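A thread on sorting a big table, in small pieces

Reading time: 4 min

1/ I moved to Driddale in February and the thing I was most happy about was the table. In my old flat I had only a little desk, and everything I made had to be packed away before supper. Now I have a big flat surface, and of course it was full in three weeks.

2/ When I say full, I mean papers, two mugs, cable ties, a bag of buttons, the post, the spare post. I did my work on one corner the size of a dinner plate. My neighbour came in and asked if I was moving out.

3/ So this winter I decided to do it properly. I read many articles about tidying. Most of them want you to buy 40 boxes with labels. I don't have the money for 40 boxes and also I don't have the place to put them.

4/ What I did instead: one tray. An open one, rectangular, plastic. All the loose things from the table must fit in it at the end of the day. If they do not fit, something has to go to its real home in the cupboard.

5/ It sounds like a small rule. It is a small rule. But I had tried bigger ones, and they lasted until the first rainy weekend.

6/ Some words about the choice of tray, as a few people asked me last time. I would take one without a lid. With a lid I close it and forget it, and then it becomes one more box of mystery. I have a box of mystery from 2011, it is enough.

7/ Also I like walls you can see through a bit. With solid walls the small things go to the bottom and live there. I lost a tape measure for the whole autumn this way - it was under the envelopes, very comfortable.

8/ The first tray I bought was 490 mm long, from the Lavoie shop near the station. It was too big. A big tray is only a second table. I gave it to my sister for her seedlings and she is very pleased with it, so no harm done.

9/ The size of the table matters also. Mine is 600 mm deep at the narrow end and I thought this was plenty, but when the tray sits at the front, you work with your elbows in the air. Put the tray a bit back, past the place where your hands meet. Then it is easy to reach and it does not steal the working part.

10/ I tried the tray on the left for one week and on the right for one week. On the left I knocked it with my sleeve. On the right my cup was there. The middle was the answer, and I was a bit annoyed that I needed two weeks to find it.

11/ Someone asked about colour. My table is a plain beige colour, no pattern, and everything beige disappears on it. Envelopes, cardboard, string, biscuits. So take a tray in a colour you would never pick for a jumper. You will look at it and remember it.

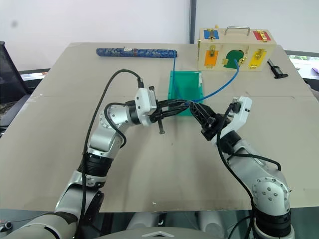

12/ The other half of the job is the wiping, and I was lazy with this for many years. You cannot wipe a table with thirty things on it. You wipe between them, like mowing around garden chairs. With the tray I lift one thing, wipe, put it back. My cloth is an old tea towel cut in four.

13/ Please look at the seams if your table has them. Crumbs and glue love a seam. I go along mine with a dry toothbrush on Sunday, and after that the damp cloth. Don't pour water on it, I did that in the old flat and the edge of the desk swelled like bread.

14/ What goes in my tray today: scissors, 3 pencils, the good eraser, a roll of tape, library card, one letter I am avoiding. The letter has been in there since Tuesday. The tray does not help with courage, I am sorry to report.

15/ What I don't allow: rubbish, food, batteries, and anything which belongs to another room. The batteries go in a jar on the shelf and I bring them to the Pirnstead depot when I go that way.

16/ A reader wrote that with children this can never work. Maybe she is right, I have no children. But she could give each one their own tray and see who fills it first. If you try this, please tell me, I am curious.

17/ Next I want to do the drawer under the kettle. It has rubber bands in it which were there before me. I will need a free afternoon and probably some gloves.

Recent posts
- Which jars I kept and which went to the recycling
- Hooks behind the laundry door, second attempt
- Alasmont market: what I bought, what I carried home for no reason
- A shelf for tins, 195 mm deep and still too deep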